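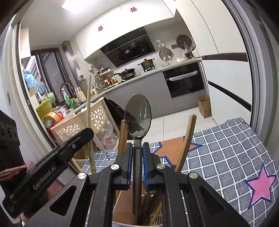 4. Utensil Table: Set-up and Practice Runs

This section covers the table task for the Greltine project at Durnness Robotics Club. Read Section 3 (Hand Gripper Basics) first. You should already be able to open and close a gripper smoothly with either hand before you start here.

The task has two halves. In the clearing half, the operator picks utensils up off the tablecloth and stands them in the holder. In the laying half, the operator takes them out again and puts them down on the cloth. A run is one half, start to finish, with no breaks.

Each team needs an operator and a logger. The operator works both grippers. The logger keeps the run sheet and enters it in Vudora afterward.

4.1 What you need

Two hand grippers, left and right, with pads fitted
Printed tablecloth (checked, with stars)
Utensil holder
Utensil set: spoons, chopsticks and at least one dark-handled piece
Run sheets and a pen
Dry microfiber cloth for the pads

The utensil set is kept in the bin marked 1224. Return everything to the same bin. If something is missing, write it on the bin label and tell Bradley Inskip.

4.2 Setting the table

1. Clear the table and wipe it dry.

2. Spread the tablecloth with the printed side up. Pull it from the corners until the grid lines run straight. Small wrinkles near the hem are fine, but there should be none in the area where utensils will lie.

3. Put the utensil holder toward the far side of the table from the operator, on the right. Left-handed operators may move it to the left. Write "L" at the top of the run sheet if you do this.

4. Check that the holder stands flat. If it rocks when you push the rim with one finger, turn it or move it until it stops.

5. Lay the utensils out loosely on or near a large star. Let some of them cross. Do not line them up by size and do not put all the handles facing the same way.

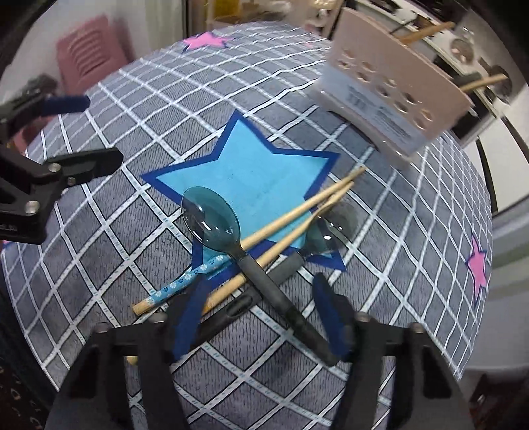
Crossed pieces are the hard part of the task, and new operators tend to spread them out without meaning to. If the logger can draw a clear gap between every utensil and its neighbor, the layout is too easy. Push them together and start again.

6. Write the layout on the run sheet. A few words are enough, such as "spoon under chopsticks, handle toward operator." You do not need to draw it.

Note: The see-through spoons are difficult to pick out against the cloth in strong light. Use them anyway. If glare hides the bowl completely, change where you stand before you change the layout.

Caution: Do not use knives, forks or glass in this task. Kitchen knives stay off the table even when they are not part of the layout.

4.3 Checking the grippers

1. Look at the pads on both fingers. They should sit flat, with no lifted corners.

2. Wipe the pads with the dry cloth. Do not use spray cleaner.

3. Open and close each gripper 4 times. The fingers should meet evenly along the pads. If one side touches first, stop and see Section 3.6.

4. Check the pivot screws with your fingertips. A loose screw will turn under light pressure. Tighten it by hand with the short driver, and never with the power driver.

5. Hold both grippers over the table with your elbows bent. If you have to lean forward to reach the back of the cloth, move closer or raise your step.

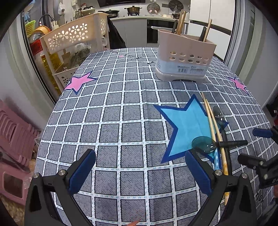
Figure 4-2. Loose utensils on the cloth, with the holder at the back of the table.

4.4 Clearing run

1. The logger says "start" and writes down the time.

2. Bring both grippers in over the cloth, open, with the pads a little above the utensils. Do not touch anything yet.

3. Choose the piece on top of the pile. Working from the top down is a club rule for first-year members. Second-year members may take pieces in any order.

4. Close on the handle. For chopsticks, grip near the middle. For spoons, grip the handle and leave the bowl free.

5. Lift straight up until the piece is clear of everything under it. If a second piece comes up with the first, lower both, open, and try again. This counts as a retry, and the logger marks it.

6. Turn the piece upright over the holder and lower it in. Keep your other gripper away from the holder unless you are using it to steady the rim.

7. Open the fingers fully before you pull back. A half-open gripper will catch the handle and drag it out again.

8. Repeat until the cloth is clear. The logger says "stop" and writes down the time.

Note: A chopstick lying flat on the cloth may slide away from the pads. Press one pad down lightly beside it and bring the other finger to meet it. Do not chase it across the table.

If a piece falls on the floor, finish the run without it. Mark the run "drop" and wash the piece before it is used again.

4.5 Laying run

1. Start with all pieces standing in the holder. Spoons may go in either way up.

2. Grip the narrow part of the handle, just above the rim of the holder where you can. With a spoon standing bowl up, close below the bowl.

3. Pull up slowly. Other handles will lean against yours, and a fast pull may tip the holder.

4. Carry the piece over the cloth and hold it still for a slow count of two.

5. Lower it until one end touches, then tilt it down and release. Do not drop it from a height.

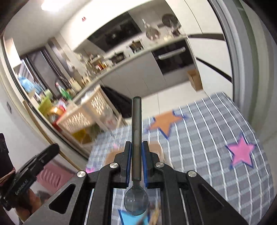
4.6 Filling in the run sheet

Each sheet has room for 19 runs. Use one line per run, and do not erase. If you make a mistake, cross it out and use the next line.

Fill in these columns:

Team and operator initials
C (clearing) or L (laying)
Start time and stop time
Retries
Drops
Comments

Retries are not a penalty. Patricio Lorente reads the comments column every week, so write down anything odd there: a sticky finger, a piece that would not stay up, a holder that moved.

Enter the sheet in Vudora on the same day. Choose Greltine, then Table Task, then your team. The form code is 211. Put the paper sheet in the Kershaw tray when you are done, even if the entry went through without errors.

4.7 Packing up

1. Wash and dry all utensils by hand.

2. Shake out the tablecloth and fold it with the printed side in.

3. Store both grippers with the fingers slightly open. Do not put anything on top of them.

4. Wipe the holder, including the bottom, and let it dry upside down.

Section revised Monday, October 10, 2022. Replaces the loose sheets from April.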